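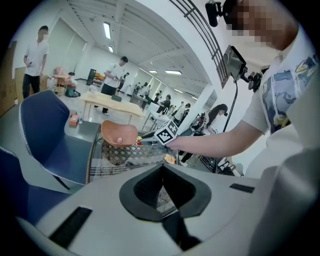

Handheld grippers out on the floor at the robotics club's open practice.

Robotics club: what we have been doing this term
Apr 7, 2024

The club has moved on from wheeled robots this term and is working on picking things up and putting them down. It sounds simple and has taken up nearly every session so far.

Members work with handheld grippers. You hold the tool, close it on an object, move the object and let go, and the recording of that movement is used later to train an arm to do the same job. The black-and-white marker cube on the end of a gripper lets the software work out where the tool is in the room. If a sleeve or a hand covers the marker, that part of the recording is no use and has to be done again.

We have set ourselves a target of 3,000 recordings by the end of June. At the last check we had 700, of which 205 had been thrown out, mostly for covered markers and for movements that were too quick. New members tend to rush. The advice from the second years is to move at half the speed that feels natural, and to keep the object in view all the way through.

The club is split into two teams for the summer challenge. Team Pruneo is working on small household objects, which are placed on a stool or a table and moved to a marked spot. Team Dimix has chosen soft items such as cloths and caps, and is finding them harder, as they never land the same way twice. Both teams share the same kit, so please put your name on the booking sheet before you take a gripper out of the cupboard.

The challenge itself will be held in Kashindye Hall in June. Each team gets three attempts at a set task, with the objects chosen by the judges on the day. Last year's trophy went to the Sarna team, who have entered again.

A few requests from the last members' meeting:

Chargers go back in the blue crate at the end of the session. Two went missing over the winter and we have had to replace them from club funds.

Tie long hair back when you are working near cables or monitor arms.

Label your files with the team name, the task and the attempt number. Files called "test" or "new" will be deleted at the end of each month.

The bench in Room 317 is open for repairs before every session – bring anything with a loose screw or a worn pad. No experience is needed to join either team, and visitors are welcome to come along and try a gripper before signing up. Membership forms are in the tray by the door.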